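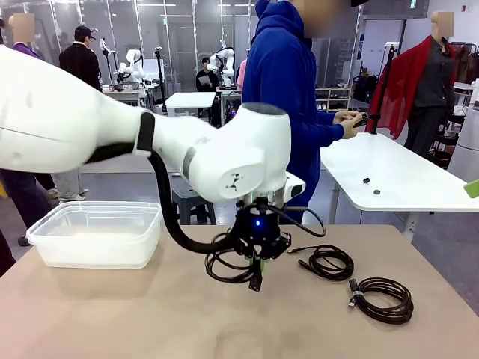 Vidau Robotics Club, Maldonado College — Student Project Board

Thread: Cable task for Heltix, grasp by the coil or by the plug?
Started by loopy_lou

loopy_lou
Posted 24/05/2020

Okay, I know we have a whole thread on the cable task already, but that one turned into people arguing about T-shirts, so I'm starting over.

For anyone who joined after November: the Heltix student challenge has a tidy-up round where two arms have to move coiled cords between a table and a clear plastic bin. You get 10 minutes. A cord that ends up inside the bin with its plug hanging over the rim gets half credit, and a cord that lands on the floor loses you the points for that one AND you can't pick it up again.

We've been grabbing the coil wherever the planner thinks it's thickest. It works great on the stiff cords. On the floppy ones the fingers close on two or three loops and leave the rest behind, and then you're carrying a cord with a long tail that wants to catch on everything. I went through my notes from the last 200 attempts and the tail is my number one complaint, way ahead of missed grasps.

So my proposal is that we go for the tie. Find the strap or tape or whatever is holding the bundle together, put the fingers on either side of it, close. All the strands pass through there anyway!

benchrat
Reply

I like it for the cords that have a decent tie. My worry is the ones that are already in the bin. You have a wall on every side and the tie can be anywhere, and our fingers need a lot of room when they're open.

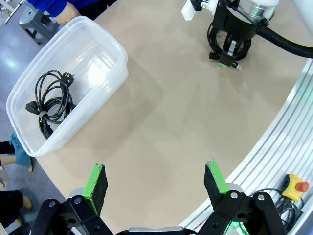
The wrist has to stay above the rim too, so you can't come in flat. Last time I tried to reach a tie near a corner I ended up pushing the whole bin across the table with the knuckle — very gently, but still. Lizelle was not thrilled.

And the bin walls shine like crazy under our lights. Half the time the depth image has holes in it right where I want to go.

loopy_lou
Reply

Fair. For the bin I'd be fine with a nudge first, like one finger hooks a loop and drags it toward the middle, then we go for the tie. It costs a few seconds per cord.

torque_of_the_town
Reply

I'm going to be the annoying one. Why aren't we grabbing the plug? It's hard, it has flat sides, it's a shape the detector already knows, and it's the part that loses us the half credit. If you're holding the plug, the plug goes in the bin. Done.

benchrat
Reply

Because then the coil hangs off it and swings. Have you watched it swing?

torque_of_the_town
Reply

So slow down. We're moving everything like there's a fire.

loopy_lou
Reply

I've tried plugs, and I'm not saying never! My problem with them is that they roll in the pads when you lift. The coil is heavier than the plug, it pulls to one side, and the plug turns until it finds a position it likes. Then the other arm comes over for a handoff and nothing is where the planner left it.

Which gets me to the handoff question. Right now the left arm does the bin and the right arm does the open table, and they only meet in the middle if a cord has to change sides. I want to keep it like that. Priyesh's version had both arms going for the bin together and I aged ten years.
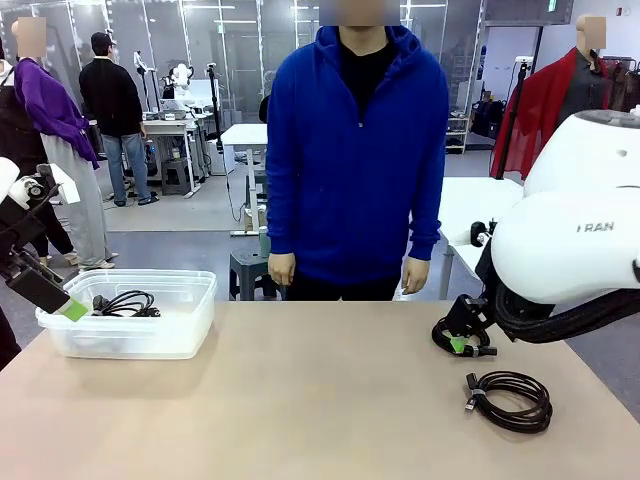

Left arm over the bin, right arm with a coil.

ms_molefe
Reply

Hi everyone, Lizelle Molefe here (yes, I do read these). A few things from the adviser side.

Please keep the arms split the way Lou describes until somebody shows me the collision checks running with both of them in the bin area. I'm open to it, I just want to see it first.

Second, you're arguing about three grasps and I've only seen numbers for one. Pick a fixed set of cords, do 20 tries with each grasp, same start positions, and write down what happened, including the boring ones. If a cord gets recoiled between tries, put that in the notes. Some of you coil a lot tighter than others and it changes the result.

Third, whoever is standing at the table should have somebody else at the stop button. We've gotten sloppy about that.

benchrat
Reply

Will do. I can take the tie grasp and the thick-part grasp. Torque can have the plugs, with my blessing.

Can we also talk about the pads before we start, though? They're getting fuzzy at the tips. I don't want to run the whole set and then find out the pads were half the problem.

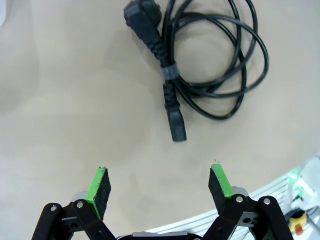

I'd rather put new ones on all the fingers the same day and keep them on until the set is finished. There should be a sheet of pad material in the drawer under the Jurach box.

torque_of_the_town
Reply

Disagree on new pads. They'll be worn by the second round at the event no matter what we do. Test with what you're going to have.

benchrat
Reply

Then we'd be comparing grasps on pads that keep changing while we compare them?

torque_of_the_town
Reply

They change at the event too!

loopy_lou
Reply

You could mix the order so no grasp gets all the good pads. One tie, one plug, one thick part, around and around. It's more of a pain because you switch the config each time, but the switch is one line.

benchrat
Reply

OK, I can live with that. Still putting new ones on first.

kilo_kiwi
Reply

New member question, sorry if it's dumb. Does the cord have to stay coiled when it lands? I read the rules twice and I only see "contained."

loopy_lou
Reply

Not dumb at all. Contained is all it says. A pile of spaghetti counts as long as no plug or tail is over the rim. It just makes life miserable if they ask you to take the cords out again in the next part, so I'd like them to land in one piece.

kilo_kiwi
Reply

Got it, thanks! I can do the note-taking if you want an extra person. I coil very evenly.

ms_molefe
Reply

Hired. Come find me for the spreadsheet link, and please add a column for which end of the cord was facing the gripper.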